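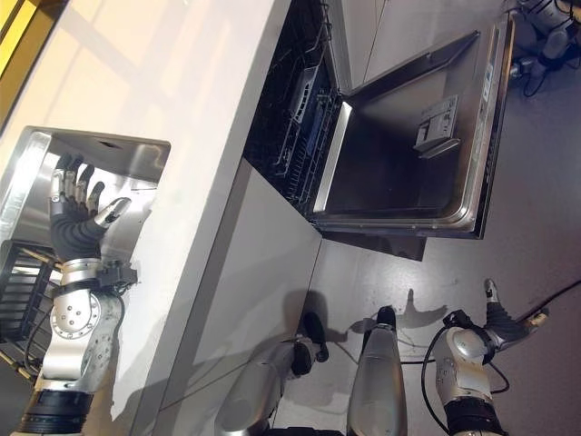 Fig. 1. The Skarent arm at the sink, dishwasher open.

Who Does the Dishes Now? Automation in a Staff Kitchen

Project report, Work and Technology seminar
Nizar Rawashdeh

1. Why a kitchen

Most of my classmates went to warehouses. I asked for a warehouse too, and was told by three of them that they were very busy and very secure. Tiltell, a company in Fullthorpe that handles insurance paperwork for other companies, answered my email the same afternoon and said I could come and look at their kitchen for as long as I liked.

Tiltell has 207 employees and one kitchen. Since the spring it has been the test site for a two-armed robot from Skarent, whose job is to get cups and plates from the sink to the dishwasher and, on a good day, from the dishwasher to the shelf. I visited over 4 weeks in October, mostly between two and five in the afternoon, when lunch is over and the evidence is still there. I talked to office staff, to the two people from the cleaning contractor, Postma, and to the Skarent technician whenever he was not lying on the floor.

2. What the work was before

On paper, the dishes were everyone's job. A sign said so. In practice they were Postma's job, and Postma's contract did not mention them. The cleaners came at four, found the sink full, and emptied it so they could clean it, which their contract did mention. The older of the two told me this took her most of half an hour. She had raised it twice with the office manager and received a new sign both times.

I bring this up because the company's own write-up of the pilot says the robot "replaces an unassigned task." The task had been assigned for years to whoever could not walk away from it. When you measure what a machine saves, it matters a good deal whose time you think it is saving.

3. What the work is now

The hand in Fig. 1 has metal fingertips and dark rubber over the fingers. Reaching into a sink is a harder thing to ask of it than I had expected. A person feels for the spoon under the bowl. The robot works out where the spoon ought to be, opens its hand, and goes in with great dignity. On the afternoons I kept time, a full load took it around 90 minutes. The younger cleaner did a similar load in eleven and answered a text message in the middle.

Speed is the wrong complaint, though, and the staff hardly made it. If a machine is slow at four in the afternoon in an empty kitchen, it costs you very little. Their complaints were about rules. Since the robot came, the following have been posted on the fridge:

Mugs go in the sink upright and not stacked.
No glasses with stems.
No forks inside cups.
Please do not leave the dishwasher door half open.
Please do not stand behind it.

One claims handler pointed out that anyone who follows all five has done nearly everything except bend down. She now washes her mug by hand and keeps it on her desk. So do several people in her row, and I suspect this accounts for part of the drop in dirty dishes that the company credits to the pilot.

4. What changed for the cleaners

Postma's two cleaners no longer load the dishwasher. They do check it afterward, turn over the bowls that were put in facing up, wipe the counter, and step around the cables. Neither had been trained for this. The technician showed them the stop button on his first day and they have used it more than he has.

The older cleaner said she preferred the new arrangement, and I want to report that fairly, as I had arrived ready to write the opposite. Her reason was that people now ask her about the dishes. The technician writes down what she says. After she told him that soup bowls slide, the loading order was changed within a week. In nine years at the building it was the first time a suggestion of hers had gone anywhere.

Her colleague was less pleased. His hours had stayed the same, but he expected that to last until somebody upstairs did the math. The office manager told me there were no plans to cut hours. She also told me there were no plans to buy the robot.

5. Limits

One kitchen is a small sample. I never saw a morning shift. Some people were clearly nicer about the robot when the technician was in the room, and I was probably nicer about it too. I did not get to see the Postma contract itself, only hear it quoted, always from memory and never quite the same way.

6. Findings

The robot took over the part of the job that was easiest to name, loading. Preparing the sink moved to the office staff, who mostly resent it, and checking moved to the cleaners, who are not paid extra for it. If Tiltell keeps the system past the pilot, I would recommend writing the checking into Postma's contract, with hours attached, and giving the cleaners a regular slot with the technician. I would also take down the old sign. It was still over the sink on my last visit.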